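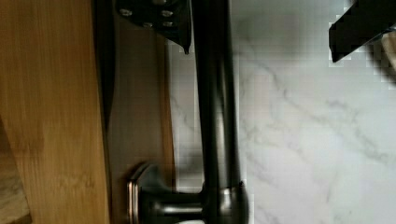 Kitchen gallery – the Wollgate flat, sink end

Updated 6 Feb 2022

Quick one tonight, the boxes still aren't unpacked and I promised people pictures. Kitchen's mostly done. Not the floor, not the light over the table, but the sink end is usable and I'm calling that finished. Only one up so far, the rest go on when I've sorted the folder. Notes for all of it are below anyway so you can match them up later.

Click to enlarge. If it loads slow, sorry, old site.

1. Faucet and wood

Dark bronze, satin. Went back and forth on this one all January. Chrome was cheaper, and chrome shows every drip, and I have hard water. The finish is the Panine one, came in a box big enough for a bicycle. Rounded joint low down, short arm off to the left, round flange on the end with a brighter rim to it. I like the rim. Wood next to it is the honey brown I wanted, grain running straight up and down. Dark brown strip in between, a bit glossy, catches the light more than I expected. You get a small bit of the pale gray in the bottom corner too.

Still to come, in no order:

2. Under the sink

Ugly but tidy. Two shelves, one bin, dish soap and the spare sponges in a tub. The old pipework was a mess and took a whole evening. New shutoff valve, turns with one hand. If you rent, find yours before you need it.

3. Counter, long side

Kettle, toaster, bread. That's the rule, nothing else lives there. Lasted 3 days so far. The mail is already creeping in from the hall end.

4. Drawers

Top one is cutlery, second is the stuff you reach for while cooking, third is string and batteries and takeout menus like everybodys. Dividers came from Nkuna, a bit narrow for the big spoons, so those stand in a jar now. Measure inside the drawer and not the front. I measured the front.

5. Open shelf

37 inches long, one bracket moved over to miss a stud that wasnt where the finder said. Bowls at the bottom, glasses above. The blue bowls are from my aunt's house and two have chips. Staying anyway.

6. Window side

Herbs, eventually. Basil died in the move. Mint is fine, mint is always fine. Sill wants another coat of paint and I've got the can, just not the evening.

7. Table corner

Same old table, sanded and oiled – three coats, light ones, overnight between each. Chairs don't match. Four seats if one of you doesn't mind the stool.

Bits people asked about by email:

Oil for the wood – plain food safe board oil, wiped on, left a while, wiped off. Don't leave it pooled at the seam, it goes sticky. I'll redo it in spring.

Cleaning the bronze – soft cloth, warm water, little soap. No scrubby side of the sponge. No vinegar, the leaflet says so in bold and twice.

Handles – Plondinico, the plain ones. They come in packs of 14 and I needed less, so if you want the leftovers shout before I put them out with the give-away box.

Time – 30 evenings, more or less everything after work, plus the weekend lost to the shutoff valve.

Would I do the gray again? Yes. Hides crumbs a bit too well, so wipe it even when it looks clean.

Next up is the hall closet, which is coats, a broken vacuum and one very heavy box marked MISC. Gallery for that whenever. Bathroom after, probably summer.

Comments are off because of the spam, use the contact page. Back to the boxes, I still cant find the good can opener.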